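Sensory Tray for Holley House: Project Report

Jetton Community College, Textiles and Materials II
Group: Dayana Quintero, Prakash Shenoy, Rajeshwari Varghese
Instructor: Vasanthi Naidu
Submitted January 10, 2022

1. Background

Holley House is an adult day center in Trinstead. People who come there spend part of the afternoon at long tables, and the staff put out things to handle, such as fabric squares, zippers sewn to a board and a box of large buttons. Mohandas Iyer, who runs the afternoon program, told us that the buttons roll onto the floor and the fabric squares get folded up and ignored. He asked for something with more weight to it that stays in one place.

We decided on a tray with a small set of soft items. Each group in the class had a budget of 50 dollars. We spent most of ours on rope.

2. Choosing the items

We wanted items that feel different from each other with the eyes closed. We first collected more than we needed from home and from the Hegde remnant store, then handled everything and wrote down one or two words for each piece. Anything that got the same words as another piece was dropped. That took out two ribbons, a length of clothesline and a terry washcloth.

What we kept:

The navy rope. It is thick and twisted, and the ridges between the strands are deep enough to follow with a fingertip. The surface is fuzzy. It was the favorite of all three of us.

The multicolored rope. This one is braided, with yellow, pale green and pink in it. We kept it mostly for the color, as a contrast with the navy.

The pink plush bunny. It has long floppy ears with a lighter or pinker lining depending on how the light hits them. Rajeshwari was not sure adults would want a toy on the table. Mr. Iyer said to leave it in and see.

3. The tray

The tray is a plastic serving tray in a strong orange-red, with rounded corners and a raised rim. We looked at a white one too, but the pale items were hard to see on it. On the red the navy rope shows up from across the room. The floor of the tray has a fine grid texture, and we had hoped this would stop things from sliding. It helps with the ropes and makes less difference with the plush toy.

One problem we did not plan for is glare. The grid catches overhead light and gives pale patches. At Holley House the tables are next to a window, so the tray should be turned until the patches are on the far side from the person using it.

4. Arrangement

We tried several layouts on the counter by the sink in the materials lab. Straight lines looked tidy but people tended to pick up a straight rope by the end and pull it out of the tray. When the rope was laid in a curve they put a hand on the middle and ran it along. We ended up with the navy rope curving across the tray, the multicolored rope beside it in a C shape and the bunny above the navy rope.

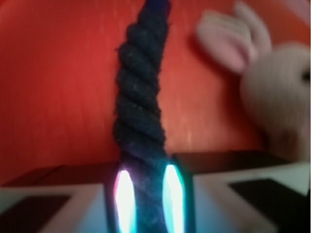
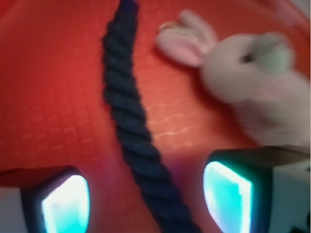
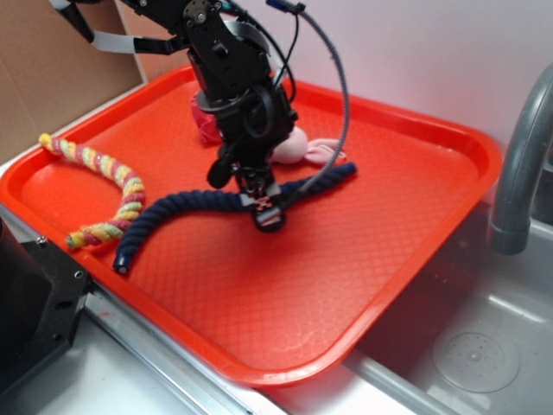
Figures 1 to 3. The navy rope. The multicolored rope is in Figure 3 only.

5. Rope ends

Most of our time went into the ends. Cut rope comes apart quickly, and a twisted rope is worse than a braided one because the strands unwind by themselves once they are loose. We compared three finishes on scrap pieces.

Whipping with thread looked the best. It took Prakash about 20 minutes per end and two of his came off when we tugged on them.

Tape was fast but the edge lifted after a few days and collected lint. It also feels sticky, and we did not want that in a set meant for hands.

Plastic end caps, glued on, held in all of our tug tests. The navy rope has a dark blue cap. A cap is hard and smooth, so it adds another thing to feel, but it has to be checked before each use in case the glue lets go.

6. Handling test

We wanted to know how the rope surface would hold up. We took a scrap of the navy rope and pulled it through a closed hand 300 times, taking turns – this was boring but not difficult. We weighed the short fibers that came off on the lab balance and the amount was too small to read. The scrap looked fuzzier afterward and the strands were still tight. Next to an unhandled scrap the difference was easy to see.

A second scrap went through the washing machine in a mesh bag. It came out stiff and had shrunk a little. Our advice is to spot clean the rope and let it air dry flat.

7. Results at Holley House

We left the tray there for one afternoon and Mr. Iyer kept notes. The navy rope was handled the most. One woman held the bunny in her lap for most of the session and used the rope with her other hand. The multicolored rope was picked up less often, though two people commented on the colors.

8. What we would change

A slightly higher rim would help, and so would a rope with a looser braid that a finger can get into. We would also like to test a tray with a matte floor. Holley House has asked to keep the set until June, and Dayana will collect the notes then.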